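Week four: clearing and cleaning a work surface

Hi all, these are my notes from the session, tidied up a bit because a few of you asked (and because my handwriting on the whiteboard was, as Darcy Petrenko kindly put it, a cry for help). The reading is still the Arellano chapter on bench care. Macario's bit on white surfaces starts on the second page and it's the part I'd like you to know well.

So, white tabletops. I love them and I grumble about them all February. You get beautiful light for fiddly work and you can find a dropped screw in a second, but every smudge shows. Grey scuffs, pen lines, little dark specks, brownish stains you swear weren't there at lunch... all of it ends up on display. Get used to looking at a table properly before you touch it. Crouch down so your eye is nearly level with the top and let the light rake across it. You'll see far more than you do standing up!

Start with the loose stuff. Pick up the bits first, even the really tiny ones, and put them in the scrap dish. A crumb of hard plastic under a cloth will scratch as you drag it along, and paper goes to mush once there's any water about. Bright bits are easy. It's the pale ones you'll miss.
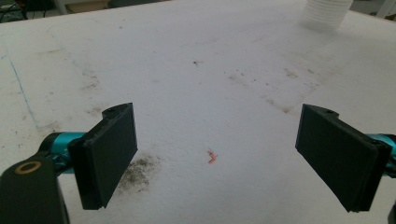
Then dry brush, working away from yourself, and only then the damp cloth. Damp, please - if it drips when you squeeze it, wring it out again. I use a 500 mL spray bottle with warm water and one small squirt of dish soap, and it lasts me almost the whole term. Spray the cloth and leave the table dry.

Marks come in a few sorts and you'll want to work out which you've got before scrubbing:

Smudges and grime. Usually lift with the soapy cloth and a bit of patience. Small circles, fold to a clean side often.

Pen or marker. Try a plain white eraser first. If the line's still there, a dab of alcohol on a cotton bud, tested in a corner.

Brown stains. Could be tea, glue, rust, anything really. Lay the damp cloth over them for five minutes and see what colour comes up.

Scuffs. Some are on the surface and some are in it. If your fingernail catches, stop cleaning, you're only wearing the finish away.

For next time: bring an old cotton T-shirt cut into squares, and read to the end of the Arellano chapter. Darcy has the spare erasers.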